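Guía paso a paso: segmentar la red de una oficina pequeña para que un equipo infectado no llegue a todos los demás

Última revisión: 28 de febrero

Escribo esta guía para las personas que llevan la red de una oficina pequeña sin ser especialistas de seguridad. Yo tampoco empecé como especialista. El español no es mi primera lengua, así que pido un poco de paciencia con algunas frases; los comandos, en cambio, los he revisado dos veces.

El caso que uso es el de la oficina de Collemthorpe, donde tuvimos durante años una red completamente plana: los portátiles, la impresora, las cámaras, el servidor de archivos y los teléfonos de las visitas compartían el mismo rango de direcciones. En enero, un portátil con una extensión de navegador maliciosa empezó a explorar los puertos de todos sus vecinos. No hubo pérdida de datos, pero pasamos una semana entera revisando máquinas una por una. Después de esto decidimos separar.

## Qué se necesita antes de empezar

- Un router o cortafuegos que permita crear VLAN. Nosotros usamos una máquina pequeña con Linux y `nftables`.
- Un switch gestionable, con soporte para 802.1Q. El nuestro tiene 48 puertos, que es demasiado para esta oficina, pero ya estaba comprado.
- Un punto de acceso inalámbrico capaz de emitir más de un SSID y de asociar cada uno a su VLAN.
- Acceso por cable a la consola del router. Insisto en el cable: si se comete un error con la red inalámbrica, se pierde la sesión.
- Una copia de la configuración actual de cada aparato, guardada fuera de la misma red.

Conviene reservar una tarde sin trabajo en la oficina. Los cortes son cortos, pero vienen muchos seguidos.

## Paso 1: hacer el inventario

Antes de separar hay que saber qué existe. Desde un equipo conectado por cable, lance un descubrimiento sencillo:

```
sudo nmap -sn 192.168.1.0/24 -oN inventario.txt
```

En Collemthorpe esperábamos encontrar menos aparatos, y salieron 70. Una parte eran teléfonos personales, otra parte eran cosas que ya nadie administraba: un disco de red antiguo, un adaptador de televisión, dos repetidores.

Para cada línea anote la dirección MAC, la función, la persona responsable y si necesita acceso a Internet. Esta última columna es la más útil de todas, y es la que casi siempre se deja vacía. Una impresora, por ejemplo, normalmente no necesita salir a Internet para imprimir.

Si una dirección no se puede identificar, mire en la tabla del switch en qué puerto está y siga el cable. Es trabajo aburrido, pero un aparato desconocido no se puede colocar en ninguna zona con buen criterio.
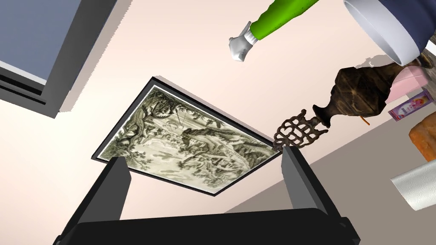 Cuando la tabla está completa, bórrela de su carpeta de descargas y guárdela en un lugar con acceso limitado. Un inventario detallado es muy cómodo para usted y también para un atacante.

## Paso 2: decidir las zonas

No haga demasiadas. Mi primer plan tenía el doble de zonas que el actual, y fue imposible de mantener: cada cambio de mesa significaba cambiar tres reglas. Al final quedaron 6:

| VLAN | Nombre | Red | Contenido |
|---|---|---|---|
| 10 | gestion | 10.20.10.0/24 | Switch, punto de acceso, router |
| 20 | trabajo | 10.20.20.0/24 | Portátiles y equipos de mesa |
| 30 | servidores | 10.20.30.0/24 | Archivos, copias, intranet |
| 40 | impresion | 10.20.40.0/24 | Impresoras y escáner |
| 50 | objetos | 10.20.50.0/24 | Cámaras, sensores, pantallas |
| 60 | visitas | 10.20.60.0/24 | Teléfonos y equipos ajenos |

He puesto el número de la VLAN dentro de la dirección. Técnicamente no sirve para nada, pero al leer un registro a las once de la noche se agradece.

Una duda frecuente: ¿dónde van los teléfonos personales de los empleados? En mi opinión, en la zona de visitas. Si alguien necesita abrir la intranet desde su teléfono, es mejor resolverlo con una VPN que abrir un agujero entre dos zonas.

## Paso 3: crear las VLAN en el router

En nuestro router la interfaz interna se llama `lan0`. Las interfaces virtuales se crean así:

```
ip link add link lan0 name lan0.20 type vlan id 20
ip addr add 10.20.20.1/24 dev lan0.20
ip link set lan0.20 up
```

Repita el bloque para cada zona, con su número. Atención: estos comandos no sobreviven a un reinicio. Hay que escribir lo mismo en la configuración permanente de su distribución, sea con `systemd-networkd` o con otra herramienta. Yo recomiendo probar primero a mano y pasar a la configuración permanente solo cuando todo responde.

No elimine todavía la red antigua. Las dos pueden convivir mientras se trasladan los equipos.

## Paso 4: configurar el switch

El puerto que va al router debe ser troncal, es decir, llevar todas las VLAN etiquetadas. Los puertos de los usuarios deben ser de acceso, con una sola VLAN sin etiquetar. El puerto del punto de acceso es un caso especial: lleva etiquetadas las zonas 20, 50 y 60, y sin etiquetar la 10 para su propia gestión.

El orden es importante:

1. Configure primero el puerto troncal.
2. Compruebe que llega al router por la VLAN de gestión.
3. Pase un solo puerto de usuario a la VLAN 20 y conecte un portátil de prueba.
4. Si el portátil recibe dirección, continúe con el resto.
5. Guarde la configuración en la memoria permanente del switch.

El punto cinco parece evidente. En Collemthorpe hubo un corte de luz breve dos días después del cambio, y el switch volvió con la red plana, porque yo no había guardado.

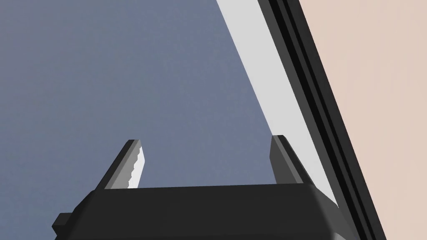

*Pinza gris oscuro con los dos dedos separados, en una imagen generada por ordenador.*

Los puertos sin uso deben quedar desactivados, o asignados a una VLAN que no tenga salida hacia ningún sitio. También conviene cambiar la VLAN nativa, que en muchos modelos es la 1, por un número que no utilice en otra parte.

## Paso 5: repartir direcciones

Cada zona necesita su propio rango de DHCP. Con `dnsmasq` basta una línea por zona:

```
dhcp-range=set:trabajo,10.20.20.50,10.20.20.200,12h
dhcp-range=set:impresion,10.20.40.50,10.20.40.99,24h
dhcp-range=set:visitas,10.20.60.20,10.20.60.240,2h
```

Para las impresoras y los servidores prefiero reservas por MAC en lugar de direcciones fijas escritas en cada aparato. Así todo está en un solo archivo. En la zona de visitas el tiempo de concesión es corto, para que las direcciones se liberen pronto.

No se olvide del DNS. Si las visitas usan el mismo servidor interno que los empleados, pueden preguntar por los nombres de sus servidores, aunque después no puedan conectarse a ellos. Nosotros damos a las visitas un servidor distinto, sin los nombres internos.

## Paso 6: las reglas entre zonas

Hasta este momento las zonas existen, pero el router deja pasar todo entre ellas. La separación verdadera se hace con el cortafuegos. La política es sencilla de explicar: todo lo que no está permitido se rechaza.

```
table inet filtro {
 chain reenvio {
 type filter hook forward priority 0; policy drop;

 ct state established,related accept
 ct state invalid drop

 iifname "lan0.20" oifname "wan0" accept
 iifname "lan0.60" oifname "wan0" accept

 iifname "lan0.20" oifname "lan0.30" tcp dport { 443, 445 } accept
 iifname "lan0.20" oifname "lan0.40" tcp dport { 631, 9100 } accept

 limit rate 10/minute log prefix "rechazo: "
 }
}
```

Guarde el archivo como `filtro.nft` y compruebe la sintaxis sin aplicarla:

```
nft -c -f filtro.nft
```

Después, al aplicarlo, prepare una salida de emergencia. Yo programo una tarea que borra esta tabla a los cinco minutos:

```
echo "nft delete table inet filtro" | at now + 5 minutes
nft -f filtro.nft
```

Si sigo teniendo acceso, cancelo la tarea con `atrm`. Si no, espero. Tenga en cuenta que durante esa espera el router vuelve a dejar pasar el tráfico entre zonas — y, si la tabla tuviera también las reglas de entrada, desaparecerían con ella.

La regla de registro tiene un límite por minuto a propósito. La primera noche no lo puse, y una sola cámara que intentaba hablar con su servicio en la nube escribió más de 1,000 líneas antes de que yo abriera el archivo.

### Los servicios que se rompen

Algunas cosas dejarán de funcionar, y es normal. Las impresoras que se anunciaban por mDNS ya no aparecen solas en los portátiles, porque ese tráfico no atraviesa zonas. Hay dos soluciones: instalar un reflector, como `avahi-daemon` con la opción `enable-reflector=yes`, o configurar la impresora por nombre en cada equipo. El reflector es cómodo, pero anuncia servicios en todas las interfaces que se le indiquen, por lo cual hay que limitar la lista a las zonas 20 y 40.

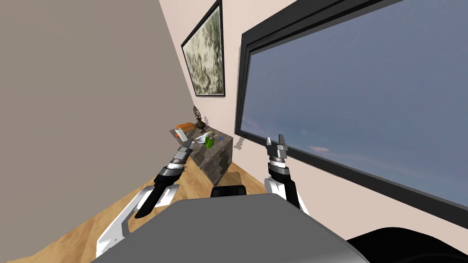
También suelen fallar los escáneres que guardan documentos directamente en una carpeta compartida. En este caso la conexión empieza en la zona 40 y va hacia la 30, es decir, en la dirección contraria a la regla de impresión. Hace falta una regla propia, lo más estrecha posible:

```
ip saddr 10.20.40.51 ip daddr 10.20.30.10 tcp dport 445 accept
```

Debe ir antes de la línea de registro. Fíjese en que permite un solo origen y un solo destino. Si mañana se cambia el escáner por otro, habrá que cambiar la reserva, pero la regla seguirá válida.

## Paso 7: comprobar desde dentro

No confíe en el archivo de reglas; pruebe como si fuera el equipo infectado. Conecte un portátil a la zona de visitas y ejecute:

```
nmap -Pn -p 22,80,443,445,3389 10.20.30.0/24
```

Todos los puertos deben aparecer como `filtered`. Repita la prueba desde la zona de objetos y desde la de impresión. Pruebe igualmente contra la dirección del propio router en cada zona, porque la cadena `forward` no protege al router mismo. Para esto se necesita una cadena `input`, que permita DHCP y DNS a todas las zonas que lo usan y la administración solo desde la 10.

Si utiliza IPv6, haga otra vez las pruebas con IPv6. La familia `inet` cubre los dos protocolos, pero las reglas con `ip saddr` solo se aplican a IPv4.

## Paso 8: trasladar los equipos

Empiece por las visitas, que no dependen de nada interno. Continúe con los objetos, después la impresión y los equipos de trabajo. Los servidores van al final, porque su cambio de dirección afecta a todos. En la oficina de Lidum, que hicimos más tarde con el mismo plan, los movimos primero, y durante una mañana nadie encontraba la carpeta de facturas.

Cuando la red antigua lleve varios días sin tráfico, desactívela. Puede verificarlo así, suponiendo que la interfaz sin etiqueta conserva el rango viejo:

```
tcpdump -ni lan0 not vlan and net 192.168.1.0/24
```

En Lidum apareció todavía un reloj de fichar con dirección fija. Le dimos una dirección de la zona 50, y ese mismo día quitamos la red antigua de la interfaz.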